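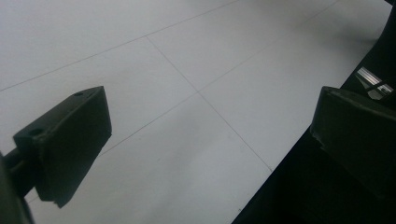

I've had the Pleliva hand-held gripper kit on my bench since January, and I've put off writing it up because I kept changing my mind about it (twice, properly, and once more over a cup of tea with Gobnait Doherty, who has been running the other kit in our group and is a good deal less patient than I am). I've settled now, I think, so let me take you through it, and please forgive the detours.

For those who haven't used one, the idea is that you skip the robot while you're gathering demonstrations. You hold the gripper yourself, you do the task, the wrist camera records what the fingers see, and afterwards you train a policy on those recordings and put it on an arm carrying the same fingers. The method that comes with this kit, which the people at Mindport call Bako, adds one more step. Before training, it goes through every recording and throws out the stretches where the tracking isn't sure where the camera was, then it stitches what's left into shorter clips. It's a simple notion and I was fond of it straight away, which is usually when I ought to be careful.

**What we did with it**

Our task was picking small parts up off the floor and dropping them in a tub. I collected most of the demonstrations, Hadiza Danladi did the rest, and we ended up with 113 that we were happy to keep. Setting up took me a morning, most of it spent on calibration. The manual says to hold the kit over a textured surface for this and I'd underline that if I could. Pale tiles are a miserable thing to track against - the seams are faint, one tile looks very much like the next, and if your gripper is pointed straight down there's precious little else for the software to hold on to. I tilted the kit so there was always something dark at the side of the view, and the tracking behaved a good deal better after that.

The training itself was painless. We ran 2,000 steps at a time and checked in between, and Chinyere Lawal, who looks after our arm, had the policy loaded before I'd finished labelling the last folder. She'd like me to say that the export script is lovely. It is lovely! I've used far dearer kits where moving a policy across took the better part of an afternoon and a fair bit of language.

**The result**

We ran 20 trials with the Bako filtering turned on and 20 without, same parts, same floor, same arm. With filtering, the arm picked the part and got it to the tub in 17. Without, it managed 11. I was delighted, and I told everyone at lunch, and then Solange MacDonald asked whether I'd checked how the failures were spread out, and of course I hadn't.

When we went back through them, all the failures with filtering came from parts lying close to the edge of some dark equipment. The unfiltered policy had failed all over the place, but it did rather better there. Our guess is that the filter had been discarding too many of the clips where a dark finger passes over a dark background, so the policy simply hadn't seen enough of that corner of the world. Loosening the threshold by two notches brought some of those clips back. I haven't rerun the full set yet, so please treat that part as a hunch from someone who has stared at a lot of floor. Forty trials on one task is a small study in any case, and I wouldn't hang a thesis on it.

**The hardware**

The grip is comfortable for an hour or so, and after that my wrist starts to complain (Hadiza's hands are smaller and she found the trigger a stretch from the beginning). The fingers are dark, matte and blocky, and I like the matte finish because it keeps glare off the camera. They do pick up wear. The edges of ours have gone a little pale, and there's a small chip at the lower corner of the left one. I haven't noticed any change in how they hold a part, but I'd order a spare pair with the kit all the same. A lighter colour option would be very welcome too, for the reason I've gone on about already.

The trigger spring squeaks. A dab of silicone grease fixed mine for a fortnight at a time.

**Compared with the Trosovow**

Gobnait's Trosovow kit is lighter, and its tracking coped with our tiles with no tilting at all, which I'll admit stung a bit. But it has nothing like Bako's filtering, and she spends her evenings trimming clips by hand. Balakrishnan Alva has borrowed both and prefers hers for quick jobs and mine for anything that needs a lot of demonstrations. I'd go along with that.

**Would I buy it again?**

Yes, I would, and mostly for the method. Four stars out of five from me. Start with the filter threshold looser than the default, look at what it's throwing away before you train on anything, and lay a patterned mat down for calibration. I've been using an old picnic rug, and it works a treat.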